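Odska wash room, Cloltbridge: are the smart machines worth it?

I went in expecting to be annoyed, and for the first ten minutes I was. The building swapped its old coin machines for a dark metallic set in March, and the price of a load went up with them. The word "smart" does a lot of work on equipment like this. My towels don't need smart. They need clean.

So I gave it two months. My shirts came out fine, about as fine as they did before. The drum takes a full set of bedding from a double bed, though I wouldn't try to add the mattress cover. I did once and got a wet lump in the middle with dry corners.

What I do like is the door. It swings right back out of the way, and the opening is wide enough that I can empty a load without leaving a sock behind. The big domed window is less useful than it looks – mostly I see the room reflected in it.

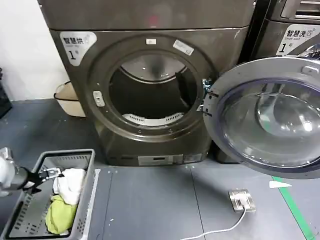 Elango Gowda wrote to say I was being unfair about the price. At Cillville, where the machines are half the size, a family wash takes two loads, and by that math one big load at Odska comes out cheaper. He also finds the rinse better on the large ones.

Fine, maybe. I live alone, and half a drum costs me the same as a full one.

The rubber ring around the door is my other complaint. It's thick, and thick gaskets hold water and lint in the fold. I wipe mine with an old washcloth before I load, and the cloth never comes back clean. The notice by the entrance promises a deep clean every 100 washes. I asked who keeps track and got a shrug.

The labels are mostly in Chinese, with big numerals. I learned them in a day. My aunt, visiting, needed me to walk her through it twice.

Would I go out of my way for this place? No. Pongsiri, up the hill, is older and louder and takes cash. If you have a comforter to wash, come here, early – before 8 a.m. I've never had to wait.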